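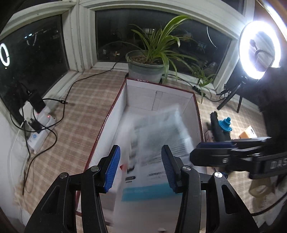
Slide 1: Open box, pale inside, dark-red rim.

Okay, hi everybody. Wait for the people at the back to sit down. Say thanks to Valter Aguiar for the invite and for the coffee (good coffee!).

So tonight is about letters. My grandmother's letters, mostly, and what I learned trying to get a family archive into some kind of order. I started with 2,510 pieces of paper and no plan at all, and if you've ever inherited a closet you know the feeling.

SLIDE 2. Calado map
She grew up in Calado and moved to Flarville at 19, and she wrote home every week, sometimes twice. Her sister kept everything. Grocery lists, too! Read the one about the peaches if the room feels warm. Skip it if we started late.

SLIDE 3. My first big mistake
I sorted by date. Sounds sensible, right? Except half the letters only say "Thursday" or "after church," so I guessed, and I guessed badly, and I broke up bundles my great-aunt had tied together herself. Those bundles meant something. She had all the letters about the flood year in one, and I'll never get that one back the way she had it. Pause here. Ask who else has done this. Hands will go up.

What I do now: leave the bundle alone, write down the order it came in, pencil a number on the folder and never on the letter.

SLIDE 4. Scanning
600 dpi for anything faint or in pencil. I don't bother going that high for typed stuff. I name files by bundle, then by position, and I keep 2 copies in different houses. My cousin in Plurno has the other drive. (Don't get into the cloud storage argument, it ate the whole Q&A last August.)

Staples: take them out slowly, with a thin piece of plastic under the legs. Rusty ones, go even slower. Tape, leave it, call somebody who knows paper.

SLIDE 5. Reading her handwriting
Show the capital F that I read as a T for a whole year. I had an entire imaginary relative named Tred. Let them laugh, then show the alphabet chart I made from her own words. It took me 35 letters before I could read her at normal speed, and after that it was pure pleasure.

SLIDE 6. The Ploment letter
Read this one out loud, all of it. Don't rush the part about the train. Drink some water first.

Then questions. Sign-up sheet for the sorting day is by the door, pencils only please.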